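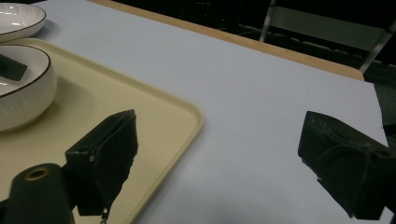
Bowls and tray task, seen from the hand-held gripper.

Progress report to Farzana Satti, 06/07/2020
Matstead table-clearing project, equipment and spending

Hi Farzana, I'll start with the money, as I know you've got the Sornent quote on your desk and would like to say yes or no to it.

We've spent £773 of the £2000 so far. Most of that went on the hand-held gripper, plus screws, filament and the padding for the fingers (I'm getting through far more padding than I planned!). The crockery came to very little and I've put it under sundries. The two bowls we're using now are different shapes, one wide and shallow and the other deeper with ridges down the outside, and both have a dark line round the lip. I'd like a few plain ones next so we get a proper mix.

We have 332 recordings, and Şükran Çınar has checked 178 of them. She's asked for a second storage drive before we go much further and I think she's right – copying everything over to the office machine is eating her mornings. Could that come out of this year's money?

On the arm itself, I'd rather wait. Sornent want a deposit up front, Jatoi will hire us one by the month, and I haven't had a straight answer from either about whether our fingers will fit their mount. I've sent both of them the drawings.

What I'd like from you in July is a yes to the drive and a second set of fingers. The Irness visit is still on, and I'll send the train fares separately once I've booked.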